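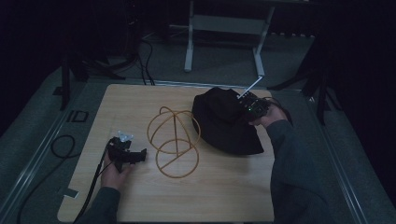

Figure 4. Both hand grippers at the table, with the hat and the wire form as practice pieces.

Section 4: First Session with the Hand Grippers

By now you have the Cumari pair built, the firmware loaded and the table set up, and I know how tempting it is to grab something and start squeezing. Please do! But go through these steps once in order, even if you built an earlier set, and keep your build notes from Section 3 close by.

Before you start

Pick two practice pieces that behave very differently. A soft hat is a lovely first object, and anything made of thin bent rods makes a good second one (the Sotara template at the back of this guide has a pattern if you'd like to bend your own). One gives way when you press it and the other doesn't, and you'll want to feel both on the same day.

1. Lay each cable out from the back of its gripper and away from the table before you plug anything in. Let any extra length rest on the floor in a loose coil, outside the place where you plan to stand.

2. Connect the left gripper first, then the right. The controller gives them their numbers in that order, and if you swap them you'll spend a puzzled evening wondering why your left hand is moving the right-hand trace. (I did, in our Mokville shop, and I wrote the firmware.)

3. Wait for the status light on each gripper to turn green. If it blinks, unplug that gripper, count to 18, and try again.

4. Pick up one gripper in each hand with the jaws facing in toward the work. Hold them about as firmly as you'd hold a garden hose.

5. Close each gripper slowly on nothing at all, then open it. The reading on the Wan screen should run from 0 up to 502 and come back down without sticking. A reading that stalls at 266 means the return spring is seated backward, so go back to Section 3 and turn it around.

6. Take hold of the brim of the hat with the right gripper and lift it just clear of the table. Set it down and do the same with the left.

7. Move on to the wire form. Close on a single rod, well away from any joint, and stop as soon as you feel it.

Note: Soft fabric bunches up between the jaws and can read as fully closed a little early. This is normal and you don't need to adjust anything.

Caution: Don't pull on a wire piece with both grippers at once. The joints will usually let go before the jaws do, and they let go toward your face.

Caution: Long sleeves are fine, but push them back to the wrist so they stay out of the jaws.

When you're finished, open both grippers all the way, unplug the right one first, and coil the cables loosely. Tight coils crack the strain relief, and replacing it means taking the whole back shell off again.

Cumari build guide, revised June 2018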